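May, 6:40 in the morning

Slept badly. Went over the quorum arithmetic again before getting up, and it comes out the same way every time. The district council at Taltport has 96 seats. The standing orders put the quorum at half plus one, so 49 members have to be in the chamber when the session opens. With seven absent on medical grounds and two seats vacant since the winter, there is room to lose 38 more before the budget amendment falls off the agenda. The opposition bloc can supply that number by staying in the corridor, and Coşkun's people have already said they might.

The legal question is whether the two vacant seats count toward the base. Clause 14 says "seats established," clause 31 says "members in office." The clerk's office has applied clause 14 for as long as there are minutes to check. On the other reading the base drops to 94 and the quorum to 48. One member is a small difference, but last month's session was opened with exactly 48 present and has been under challenge ever since. If the challenge succeeds, everything passed that evening has to be voted again, including the water tariff and the lease on the Zundwood depot.

Spent the first two hours at my desk on the remote attendance rule. The rule was adopted in a hurry during the flu closures and allows a member to be counted by video if the medical certificate is lodged before noon on the day before the session. It does not say who checks the certificate. It does not say what happens if the line drops during a roll call. In the April session the line dropped twice. The minutes record both members as present throughout, which may be defensible, but the log from the conferencing system shows one of them missing for up to seven minutes, with a vote inside that interval.

Drafted three sentences for the amendment:

A member attending remotely is present for a vote only if the connection is open when the member's name is called. If the connection fails, the name is called once more at the end of the roll. The log of connections is annexed to the minutes.

Took out "without delay" from the third sentence. It means nothing and would be argued over.

Lunch at the desk. Afterward the petition file, which came up from registry in two boxes. It has 269 signatures against moving the evening sessions to Plusitz. The threshold for a mandatory hearing is 250, so the margin is 19, and the verification has to be done line by line against the voter roll. Duplicates are struck entirely under the present wording – both entries, not only the second – and I have always thought this was a drafting error. Left a note on it for the autumn revision.

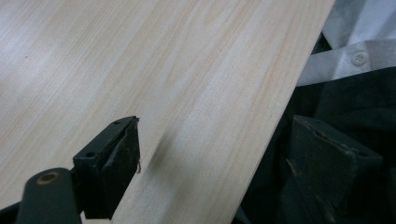

Firdevs Bayram wrote that she had read my draft on remote attendance and that the second call was a mistake. Her point was that a member who hears how the roll is going can let the line fail and then decide at the end whether to be counted. She wanted the missed call to stand as an absence, with no repeat. I answered that a member in the room can also pass on the first call and vote on the second, under clause 22, and that the two should be treated alike. She replied that clause 22 ought to go as well. She may be right, but it is outside the scope of this amendment and I am not opening it before the session.

Group leaders' meeting at four. It was mostly about seating. The numbers for the opening were given as 51 certain, three doubtful. I do not know how the three were classified. Asked for the list in writing and was told it would come this evening. It is now past nine and it has not come.

To do tomorrow:
Send clause 14 and clause 31 side by side to the clerk, with the minutes from the last disputed count.
Ask registry for the voter roll as it stood on the date the petition was lodged.
Check whether the vacancy in the harbor ward was ever formally declared. If it was not, the base argument changes again.
Return the second box.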